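README – Vadevden colored water bench set
maintained by Fengying Lei, last touched in November

What's in here
Pictures and notes for a small tabletop pouring and racking setup. Colored water only, no chemistry. Put together for the Rurden group so people stop asking me which cup goes with which beaker. Part of the larger Orkari folder, but you can use it alone.

Contents
images/ – stills, full size
notes/ – one text file per session, my shorthand, sorry
props.csv – list of the glassware and plastic, with volumes where I knew them
colors.csv – dye mixes by name

Props
clear glass beaker, the pour target
small clear plastic cup, the pour source
clear test tube rack, two rows of holes
test tubes, clear
pink bowl, goes toward the back of the table
flat tray, pale, also toward the back

Table is white and so are the walls. Clear things on white are hard to see, keep that in mind if you are labeling edges. The rack especially – go by the holes, the sides nearly vanish. Tray is worse.

Liquids
Food dye in tap water. Blue is for tubes. Orange is for the beaker. Stock bottles are mixed at 100 ml, 2 drops of dye for the light batch, more for the dark one (see colors.csv, the column says "drps", will fix). Orange reads yellower in a thin stream than it does once it has pooled, so please dont log it as two liquids.

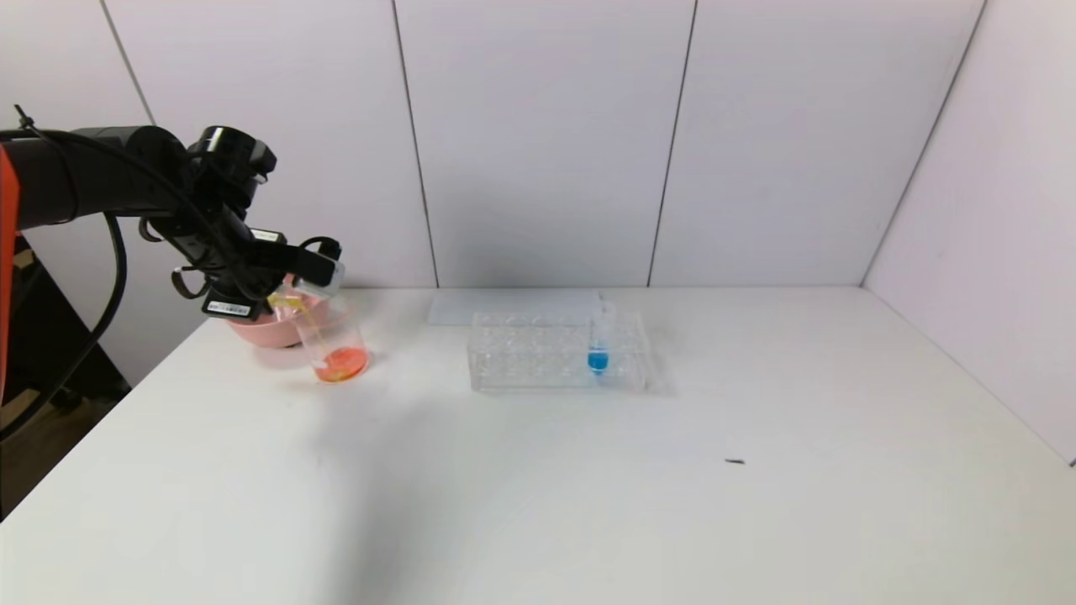 Pouring from the small cup into the beaker. Blue tube in the rack, pink bowl behind.

Labeling notes
One label per vessel per still. Use the names in props.csv, not your own. "Glass" by itself is not a name, we have had that problem.
Fill level is judged by eye: empty, shallow, half, full. Shallow means liquid on the bottom and not much else. No milliliters from stills, they come out wrong.
A tube in the rack gets two entries, the tube and the rack. Also note which end of the rack it is nearer to, if you can tell.
Partly hidden things still count. The bowl is behind something half the time. Label the part you can see and tick "hidden".
If you can't decide between bowl and dish, put bowl.
Specks on the table: skip.
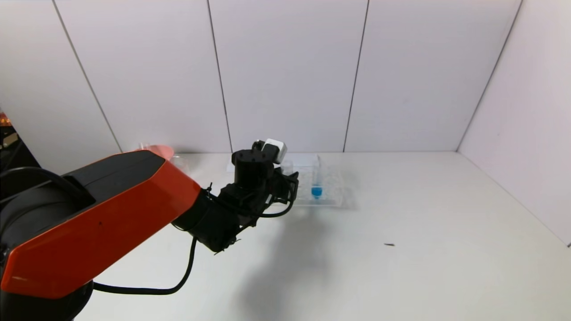 Blue tube upright in the clear rack, pinkish dish farther back on the left.

Layout
Rack stays near the middle of the table. Beaker is set down for the pours. Positions were never taped, so expect drift between sessions and don't measure anything from one still to another. Order of the file names is order of upload, nothing more.

Known gaps
38 stills still have no fill level. 80 have been checked twice, the rest once.
Dark orange and light orange got merged in the early notes. Can't be undone, the bottles are gone.
props.csv lists a second beaker under the old Gentile naming. Same size, ignore the name.

Use
Fine for internal work and teaching. Ask before posting anywhere public. Credit line is "Vadevden bench set, F. Lei".

Changes
Added the hidden column
Renamed cup_small to cup_clear, old name still works in the notes
Took out duplicate stills – if you had a local copy, pull agian

Corrections to Fengying, mornings are best. Include the file name and which label is wrong.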